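March, a little after nine at night

Tea's gone cold and I still want to get this down before bed. I spent most of the evening on the block basket, and I'm weirdly pleased about it.

It began with Nkechi calling about the playroom at Drerkwood. She has a whole closet of toys to go through before spring, 185 bags and boxes on her list (she numbers everything, bless her), and she wanted to know if I'd take over the wooden blocks and anything that goes with them. I said yes before she finished the sentence! I love blocks. I had a set from Tollness when I was five and I still remember the smell of the box.

So now I'm thinking about baskets. The old plastic tubs are awful — deep, loud, and the little ones have to tip the whole thing over to get at anything. A low wicker one with sloping sides seems so much friendlier. You can see straight down to the bottom, and a small kid can reach in without going head first. Kidus thinks wicker will shed bits all over the rug. He may have a point. He also thinks we should order new ones from Fladier, and then he looked at the total for all the rooms, which was $878, and went quiet for a while.

Other things from today, so I don't forget. The white tablecloth needs a soak. I tried baking soda on a yellow spot on my own one at home and it faded a bit, so I'll try the same on the big one. Call the Olaniyan shop about rim repairs, because two of the older baskets are coming apart at the braid. And ask Nkechi if she wants colors kept together or mixed. I vote mixed. Red, green and blue in one basket looks so cheerful, and sorting them out again is half the game when you're three.

My knees hurt from the floor of that closet. Also found one mitten, a recorder, and over 116 jigsaw pieces with no home, which I put in a bread bag and shoved behind the door for a braver day.

Sticking these in, cubes and basket on the white cloth:

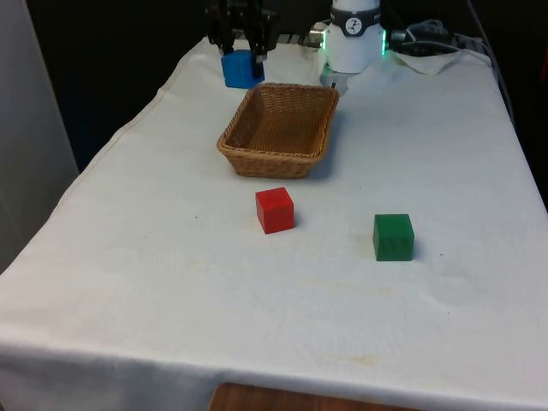
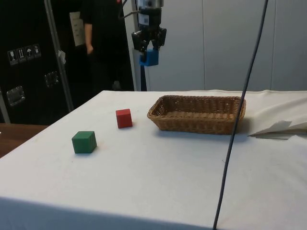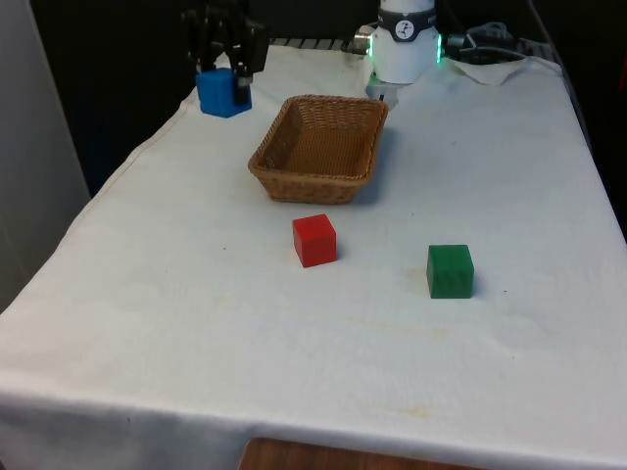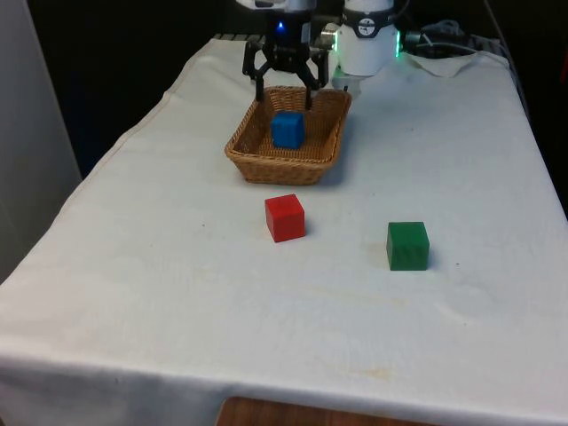
Do I want one big basket for each room or a few small ones?

A few small ones, I think. They're lighter to carry, two kids can each have their own, and when one wears out we only have to replace that one. I'll tell Nkechi in the morning.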